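**Settlement on the Wollora board – a short thread**

1/ Wollora's small-cap board changes its closing auction in September. The notice runs to 35 pages and most of it is about message formats. The parts that affect ordinary holders fit in a few posts.

2/ At present the close is a single uncross at a fixed time. Under the new rules the uncross happens at a random point inside a 4-minute window. Orders can be entered until it fires, but not cancelled in the second half.

3/ Minimum auction size goes to 200 shares. An order for 199 is rejected at entry. It isn't queued and it isn't rounded. Check your broker's default – Cleswood passes the reject straight back, Irkard holds the order for the next morning's open.

4/ Holding it overnight is a different instruction from the one you gave. If you price off the close, set the order to expire same day.

5/ Market makers keep their quoting obligation up to the start of the window. Mikkelsen asked in its submission for an exemption in thinly traded lines and got it for the bottom tier only. Expect wider spreads there late in the afternoon.

6/ Odd lots still trade in the continuous session. Fees are unchanged, and so is the settlement cycle. The tick table has been moved to a new appendix but the values are the same.

7/ Still unclear: whether the indicative price will be published through the whole window or only the first half. The notice says both, in different sections. I've asked the exchange's help desk and will add the reply to this thread. 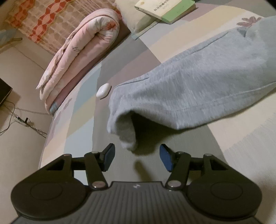
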